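Club transfers and the 32-day rule

I spent most of March trying to move my tennis registration from one county to another, and I'm writing it down for anyone else who ends up in the same place. I play in the third team of a small club. None of this matters to anyone who plays properly.

The league I was leaving is called the Onon, after the man who paid for the first trophy. The one I was joining is the Rajput League, twenty minutes up the road. Both start their season in May. I moved house, the new club had a space, and I assumed I would fill in a form.

There is a form. It has to be signed by the old club, the new club and the player, and it has to reach the new league 32 days before your first match. If it arrives late you can still play, but only friendlies, until the league secretary has taken it to a meeting. The meetings are every other month. I had missed one already by the time I read that part.

The old club signed within a day. The new club took a week, because the person who signs was away. I posted the form, then found out it should have been emailed, then emailed a scan that was too faint to read. The fourth version was accepted.

Then came the question of whether I still owed anything. Rule 92 in the Onon handbook says a player can't be released with fees outstanding. I had paid up to the end of the year, but the system they use for payments, Flistuvo, showed my court deposit as unpaid. I had the bank statement. It took three emails to get the entry corrected, and the clock on the 32 days didn't start until it was.

So I asked for the late date to be overlooked, and was told I would have to appeal. 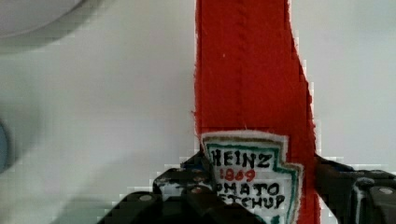

Mared Penry wrote underneath my last post that I should not bother with the appeal. She went through the same thing two seasons ago, and by the time the panel met she had missed four matches anyway. Her advice was to ask for a dispensation instead, which the league secretary can grant by himself if the opposing captains don't object. It's in the appendix, apparently, and hardly gets used.

I looked and she was right. Appendix C, second page. You write one paragraph saying why the form was late, attach proof of the date you first applied, and the captains in your division get seven days to reply. I sent mine on a Sunday evening. Five captains said yes, one didn't answer, and no answer is taken as a yes.

Prys Rosser, the league secretary, rang me the week after to say it had gone through. He also said the handbook is being rewritten and the 32 days may come down to 14. I hope so. I can see why they want a cut-off, to stop people being brought in for the last two matches, but that isn't a problem in May.

My first match is away at Kasavwood, on their shale courts. I need different shoes.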